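3.2 The bed as a snack table
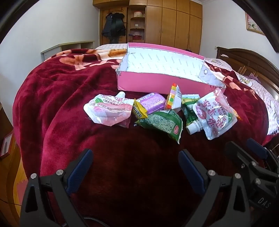 Figure 4. Snack packaging beside an open pink carton on a bed, Estside flats.

The literature on domestic eating is fond of the kitchen table. Our participants were less so. In the Estside part of the study, the bed turned up in the records so often that we had to give it its own code, having first filed it under "other surfaces" along with windowsills and the top of the washing machine.

Figure 4 is typical of the type we call a spread. A carton is opened on the blanket and the packets end up in front of it, in no order that we could defend to a reviewer. Spouted pouches lie among small sachets and crumpled wrappers, and the carton has lost its lid. We coded lid removal separately from lid opening, after a long August afternoon of disagreement that neither coder wishes to repeat.

Two features of the spread matter for the argument. The first is that the carton stays. In the Amness households, where snacks were mostly kept in a cupboard, packaging went to the bin one piece at a time. Where a carton sat on the bed, it tended to become the bin, though often only in principle: the wrappers were found next to it, at a distance of one short reach. The second is the mixture of sizes. A pouch with a screw spout can be closed and kept for later, and so it has a claim to remain on the blanket. An empty sachet has no such claim, but it remained just as long.

We coded 1,176 items of packaging across the two sites, using the Bugti scheme for flexible wrappers with one change. Bugti sorts crumpled and flat wrappers into different classes, on the theory that crumpling signals an intention to discard. Our participants crumpled freely and discarded at leisure. We therefore merged the classes and kept crumpling as a note.

Soft bedding raised a practical problem for the coders. Small packets sink into a plush blanket, and a patterned one hides them well. Items that could not be told apart from the bedding were left out of the totals, so the counts for beds in Section 4 should be read as low.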